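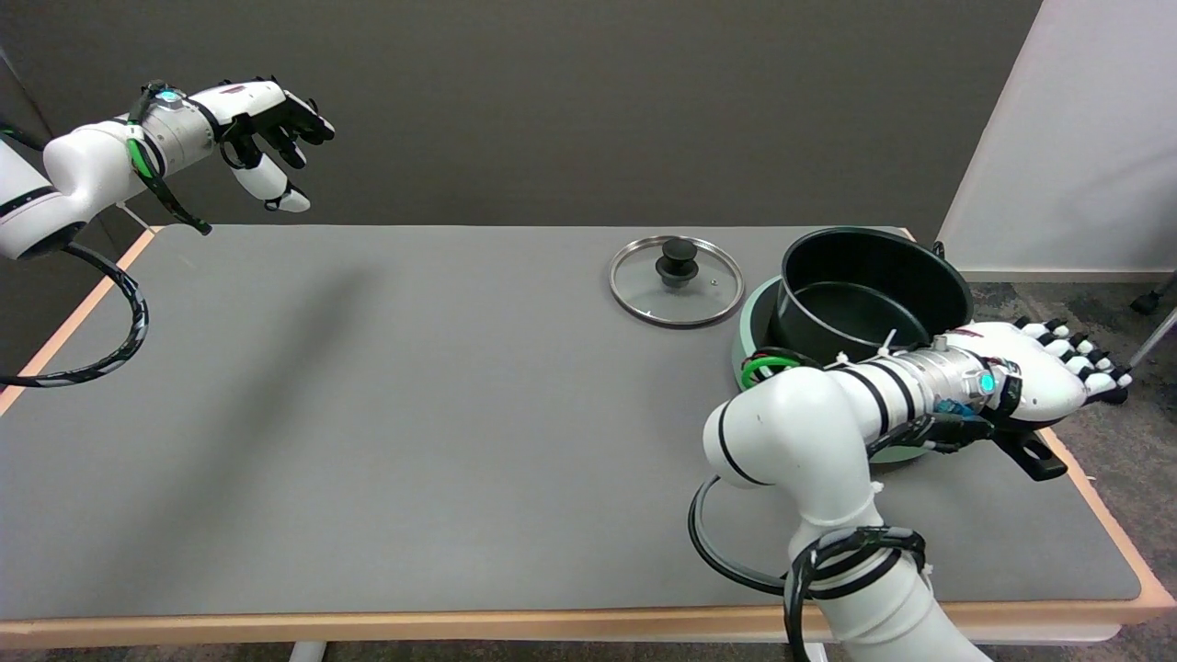
Inspected by Cosimo D'Amico, Ernstead Kitchen Facilities
Posted 2025-02-15

Cookware and Work Surface Checklist
Mornham Building, Demonstration Kitchen

Mark each item Yes, No or N/A. Items marked No require a comment and a date for correction.

1. Tabletop clear of food residue and spills: Yes

2. Table edging smooth and free of splinters: Yes
Comment: Light wooden edge to be oiled again in August.

3. Pot stands on a base or trivet larger than its own bottom: Yes
Comment: Black pot on the round pale green base. This arrangement is to be kept.

4. Nonstick interior free of deep scratches or flaking: Yes
Comment: Metal utensils remain prohibited with this pot.

5. Pot handle firmly attached: No
Comment: Slight movement when lifted. Tighten screw before next use.

6. Glass lid free of chips and cracks; knob secure: Yes
Comment: Lid may be laid flat on the table while the pot is open. It must not overhang the edge.

7. Steam vent hole unobstructed: Yes

8. Cables kept away from hot cookware and table edges: No
Comment: Cable loops on the tabletop to be gathered and secured before any heating takes place.

9. Fire blanket within reach of the work area: Yes

Result: Passed with 4 comments on cookware and lid, one on the table and one on cables. Reinspection is required for items 5 and 8 only.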